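4. Findings: what happens at the shared tea point

4.1 Setting and material

Diaries were kept in 35 small workplaces, spread over three towns: Wovdale, Mosthorpe and Clundville. Mostly offices, a few workshops, one dental practice, a letting agent with two desks. Staff wrote down every hot drink break they took on a working day. When, with whom, who made it, what was said if they cared to note it. The diaries opened in September and the last came in on March 3, 2023. After removing blank pages and double entries we had 1,119 usable break records. Interviews followed at the larger sites only. Transcripts are cited by town and not by workplace, as agreed with the people who took part.

By "tea point" we mean any spot where drinks supplies are kept in common. A proper kitchen counts. So does a kettle on a filing cabinet. The term is used loosely in the earlier office literature and we have kept it loose, since the people in the diaries moved between kinds of tea point without remarking on it. Several wrote "kitchen" for what was plainly a shelf.

4.2 The round and the single cup

Two patterns run through the records. In the round, one person makes drinks for several others, having asked first. In the single cup, a person goes alone and comes back with one mug. We expected the round to be the older habit and the single cup the newer, and for length of service this holds up fairly well. It does not hold for age. Younger staff at Clundville were keen round-makers, one of them said it was how she learned everybody's name.

Rounds cluster in mid-morning. Single cups fall all over the day, with a bunch just after lunch. Where a site had both individually wrapped drinks and a common jar or caddy, rounds leaned on the common supply and single cups on the wrapped one. Perhaps not surprising. A person making tea for five reaches for a pot, and a person making one drink wants one packet of something.

What did surprise us was how strongly the wrapped portions were felt to belong to someone. Wovdale interviews are full of it. "I know they are for everyone but I think of the fruit ones as mine." "You wouldn't take the last of a colour." Loose supplies drew hardly any remarks of this kind. Milk drew plenty, but milk has always been a sore point and we deal with it in section 5.

The container matters too, though less than the suppliers would like. Sites used biscuit tins, desk trays, drawer dividers, a shoe box at one place. Several had wooden boxes with compartments, some bought, some made by a relative. At Mosthorpe one office had ordered its fittings from the Theodorakopoulos workshop, along with coat pegs, and staff there spoke warmly of the pegs. 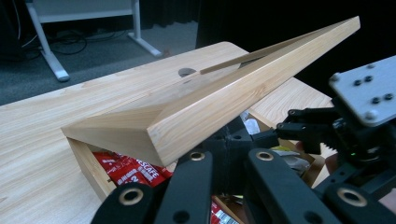
Figure 3. Wooden box on a table top, one end raised.

Boxes with divisions led to sorting. Tins did not. In the sorted sites a misplaced packet was put back by whoever noticed it, and a few people admitted to doing this several times a week. One called it tidying and her colleague at the next desk called it policing. Both were smiling in the interview but the word stuck, and came up again in two other offices which had no contact with the first.

Sorting also showed up shortage. A half empty tin is just a tin. A bare compartment is seen by everybody who walks past, and gets talked about. Restocking notes in the diaries ("got more decaf", "out of the nice ones again") are noticeably thicker at sites with divided storage. We can't say the box caused the notes. Offices that care about supplies may simply be the ones that get a box.

4.3 Who keeps it stocked

Restocking is work, and very little of it is written into any job description. Of all the themes in the interviews it was the one people warmed to fastest. Usually one person did it. Usually they had drifted into it: a first trip to the shop because they were going anyway, then a second, then it was theirs. Handing it over proved hard. At a Clundville print firm the job passed to a new starter along with the stationery order, and was handed back inside a month because she kept buying the wrong teabags. Wrong meaning round.

Payment took three forms. A kitty in a jar or envelope; the employer's account; and the quiet arrangement where one person buys and nothing is ever settled up. The third was commoner than the managers thought. When asked, managers at four sites said the firm paid. Staff at the same sites said it did not, or had stopped.

The kitty came with rules, and rules with exceptions. People who drank only water did not pay. People who drank only hot water did not pay either in Wovdale but did in Mosthorpe, on the grounds that the kettle had been bought out of the same money. Visitors never paid. Part timers paid in full, half or not at all depending on the site, and this was a live greivance in at least one of them. 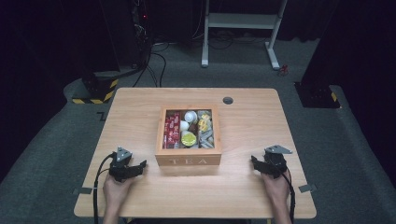
Who usually ends up buying the supplies in a small office?
Most often one long-serving member of staff who went to the shop once and was never replaced, whether or not the employer is meant to be paying.

Range of choice was a separate matter from cost. More kinds of drink did not mean more drinking. Sites with a wide choice logged no more breaks per person than sites with plain tea and one jar of instant. They did log longer ones. Choosing takes time, and so does talking about choosing. A typical entry from the dental practice: "stood there ages, had the usual."

Coffee and tea kept in the same container were treated differently. Tea drinkers tried new things when offered, herbal kinds above all, then mostly went back. Coffee drinkers did not try new things. They brought their own, kept it in a drawer, and used the common supply when the drawer ran out. So the common coffee is a reserve for a good part of its users and the restocker, who only sees what goes from the box, is guessing. This led to over-buying at some sites and to sudden shortages at others. Usually in the same week as a big deadline.

Sugar we did not ask about and should have.

Breaks overall were short. The longest single break in the records ran to 50 minutes, and involved a birthday, a cake and a fire alarm. It was left in. Taking it out makes no difference to the pattern. Managers tended to think breaks were longer than the diaries show, and staff tended to think they were shorter, which is what earlier diary work has found for meetings as well.

One more point on the social side. Rounds depended on being able to see people. Where the tea point was in sight of the desks, the person getting up would catch an eye and ask. Where it was down a corridor or behind a fire door the asking dropped away, and with it the round. Two Mosthorpe offices had moved their supplies on to a table in the main room for exactly this reason, a cheaper step than most of what is sold under the name of workplace culture. The kettle stayed where the socket was. People walked further and didn't seem to mind. Diary entries from both rooms mention chat at the table by colleagues who weren't having a drink at all.

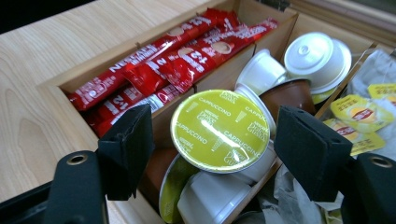

4.4 Limits of the diary material

Self-kept diaries miss things. Breaks taken in a rush are under-reported, we think, and breaks with a story attached are over-reported. Handwriting lost us a few pages. One site filled in the whole week on the last day, which was obvious from the pen. Those sheets were kept for the restocking notes but not used for timings.

The towns are close together and much alike. Nothing here should be read across to large employers with vending or a staffed canteen, where the question of who buys the tea doesn't come up, or comes up in another form. Home workers were outside the study. Some hybrid staff wrote up their home days anyway and those records have been set aside for seperate analysis.

Weather was not recorded. Several people told us it should have been, that a cold morning doubles the rounds. Could well be right. The winter sheets do show more drinks than the early autumn ones, but two sites also had heating faults over the same stretch and we have no way of pulling the two apart. Milk, mugs and washing up are taken next, in section 5.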